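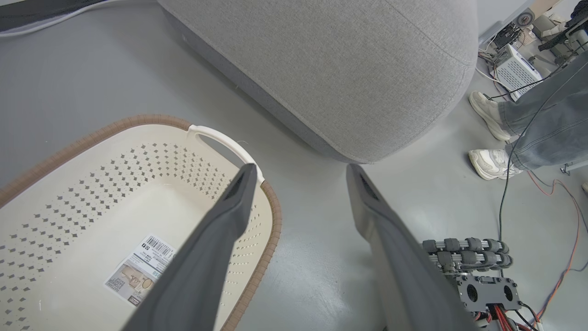

The safety lead at Flileck keeps her house rules on one sheet, down from a binder of 101 pages. "People read a sheet," she says. "The binder held a door open."

Rule 7 covers feet. Anyone standing within reach of an arm says so out loud, and the operator answers before moving. "It feels silly for a week."

Cables get their own rule, rewritten in August. Has everyone taken to it? She considers this. "They've all signed it," she says, and goes back to her coffee.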